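第一次见到Beril Karakaya，是在她那间朝北的小工作室里，早上九点多，她正蹲在地上给一只纸箱贴标签，嘴里叼着半卷胶带，冲我含糊地说了句什么，大概是“随便坐”。可是哪儿有地方坐呀！椅子上摞着字典，沙发上摊着校样，我最后坐在窗台上，一坐就是一上午。

先交代一下，Beril是做字幕翻译的，土耳其语、德语译中文，偶尔反过来。我找她聊是因为去年冬天看了《Mallalska》，一部慢得要命的剧，讲一个山村里三代人分家产，我看到第四集忽然发现自己一直在读字幕，读得津津有味，还按了两次暂停去抄句子。抄字幕这种事我以前真没干过。片尾看到她的名字，就厚着脸皮写了邮件，过了两个星期她回我：“可以来，别带花，我过敏。”

她的中文是在南方学的，说话带一点点软绵绵的尾音，着急的时候会冒出“哎哟喂”，也不知道是跟谁学来的。我问她怎么入的行，她想了半天。

“2000年我还在念书，给一个电影周帮忙，本来是去搬椅子的。放映前一天，有部短片的字幕丢了，整个丢了，文件打不开。他们问谁懂德语，我举了手。那个片子二十来分钟，我从晚饭后做到天亮，第二天坐在最后一排看，观众在一个地方笑了。那个地方是我改过的，原来的话直译过来一点都不好笑。”她停了一下，“我就觉得，啊，这个好玩。”

片名她记不得了，导演也记不得，只记得那句台词里有一头驴。

后来她进了一家叫Clistach的字幕公司，干了六年，什么都译：厨艺节目、法庭剧、讲潜水艇的纪录片，还有一部她至今提起来都要捂脸的吸血鬼喜剧。公司有一本规范手册，厚得能垫显示器（她真的拿来垫过显示器），里面规定一行最多13个字。

“13个字，你算算，一个人吵架的时候说话多快呀。土耳其人吵架，一口气能把你爷爷的爷爷都骂进去，到了我这里，两行，两秒半，没了。”她一边说一边用手指在空气里掐字数，掐完摇摇头，“所以我老跟学生讲，先把声音关掉看一遍。看谁在看谁，看谁先把头扭开。你知道了这个，就知道哪半句话可以不要。”

我说那不要的半句话去哪儿了，观众不是吃亏了吗？

“吃亏的，当然吃亏的。”她答得特别干脆，弄得我一愣，“翻译的人说自己什么都没丢，你别信他。我丢的东西可以装一卡车。”

讲到这里她站起来煮咖啡，用的是一把长柄小铜壶，壶底黑乎乎的，据说是她姑姑给的。她煮咖啡的时候不许人跟她说话，我就老老实实看墙。墙上钉着好多小纸条，每张一个词，都是她还没想好怎么译的，有的纸边都卷了。我指着最旧的那张问，她说那是《Mallalska》里老太太的一句口头禅，字面意思是“愿你的手健康”，土耳其人谢谢做饭的人、干活的人，都这么说。

“你写‘辛苦了’，对，也不全对。‘辛苦了’是看见你累，这句话是祝那双手好。老太太一共说了很多次，最后一次是对儿媳妇说的，她们两个整部戏都没好好讲过话。前面我全译‘辛苦了’，到最后那次，我译的是‘你这双手，要好好的’。”

我就是在这儿按的暂停！我激动得差点从窗台上滑下来，赶紧把手机里抄的句子翻给她看。她看了一眼，挺高兴，又马上开始挑毛病，说“要”字多余，交稿那天晚上就后悔了，打电话给对方想改，人家已经下班了。

这句话她耿耿于怀到现在。据说全剧交稿前她改了257处，交稿以后心里又改了不知多少处，都改在一个蓝皮本子上，谁也看不见。我问能不能看，她把本子往抽屉里一塞，说等她老了再说。

我们又聊到钱。这个话题她倒不避讳，说去年有一单，是给一家叫Plornetti的咖啡机厂做宣传片字幕，几分钟的片子，付的钱抵得上半部电视剧。“他们很有礼貌，付款很快，台词是‘清晨，从一杯开始’。我译了十分钟，吃了顿很好的鱼。”她笑得很大声，“然后回来接着译分家产，分了一个夏天，八月份热得要死，风扇对着吹，纸条都吹掉了。”

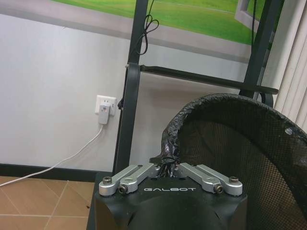 纸条掉了以后，她是一张一张趴在地上捡回来的，还有两张到现在没找着，她怀疑被吸尘器吃了。“吃掉的那两个词，我偏偏想不起来是什么，说明也不是很要紧嘛。”

问到带学生的事，她话更多了。她现在每年带一个小班，用的教材是自己攒的，里面有一套老情景剧，主角一家姓Karaca，爸爸开杂货铺，妈妈管着爸爸，台词全是双关语。她说译双关最能看出一个人的脾气：有的学生会卡在那儿三天不动，有的学生大笔一挥，给你换成一个网络流行语。

“流行语我不让用。明年就馊了。”她皱着鼻子，“有个学生跟我争，说观众现在看着开心就行。我说好，你去把你五年前发的消息翻出来，大声念一遍。他念了三条，就坐下了。”

她给学生的作业里有一个我特别喜欢：坐公交车，听前后座的人讲话，回来写下来，不许润色。一个学期下来，攒到600句。她随手抽了几页念给我听，有人在电话里劝妹妹别买那件大衣，有个小孩问外婆月亮是不是也要坐到终点站。她念得有模有样，小孩那句还捏起了嗓子。

“这些比书里的好用。书里的人讲话，句子都是完整的。你听你自己刚才讲的那些，有一句是完整的吗？”

我回家听了录音，真没有几句完整的。文章里我那些问题都是事后理顺过的，在这儿老实承认。她的话我基本没动，只删了几个“哎哟喂”，实在太多了。

临走前我问她最近在译什么，她说不能讲，签了协议的，只能告诉我里面有一场婚礼，新郎的叔叔喝多了，致辞致了整整九分钟，里头引了四首诗，其中一首还引错了。“引错的诗怎么译？要译得让人知道他引错了，又要让人觉得他不是故意的。”她送我到门口，手里还攥着那卷胶带，“你要是想出来，给我写邮件。”

我想了一路，在地铁上坐过了一站，也没想出来。后来给她写信，顺便问了那只纸箱是寄给谁的，她回信只有一行，数了数，刚好没超字数：“寄给姑姑，壶要换底了。”

联系我们：投稿与勘误请在本站留言 | 版权所有，转载请注明出处 | 返回顶部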